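Quick one before work. Sunday was the big clear-out of the hall cupboard, which I'd been putting off since the move. Coats, odd gloves, a tent bag with no tent in it. Started at 5, stopped when I couldn't feel my knees.

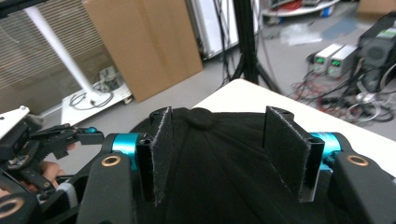 Last updated: December

Anyway. What I meant to write about was black clothes and washing them, as mine all go a sort of tired grey by spring. Orysia Melnychuk (next door but one) swears by cold water, inside out, half a load. No softener. I've tried it for 2 months now and the jumpers do look better – the jeans not so much.

Hats are another matter. Never in the machine. I did one years ago and the peak came out like a crisp. Now it's a bowl of cool water, a drop of washing up liquid, an old toothbrush round the sweatband, then over an upturned pudding basin for the night. Takes almost 20 minutes of actual work, mostly rinsing.
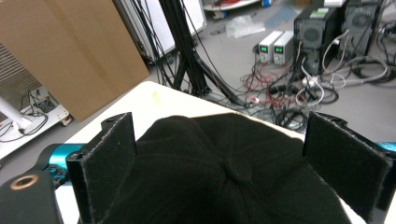 Black baseball cap, button on top.

Lint is my real enemy. Sticky roller, fine, but you get through them at a silly rate. Marjatta Juntunen left a comment last time saying a damp rubber glove does the same job for nothing and shes right, it does. Go one way only or you just push it about.

Still to do – the shoe shelf, the bag of bags, and the box marked Zanetti that I haven't opened in two houses. Might be curtains. Will report back if so. Kettle's on, bus in ten mintues.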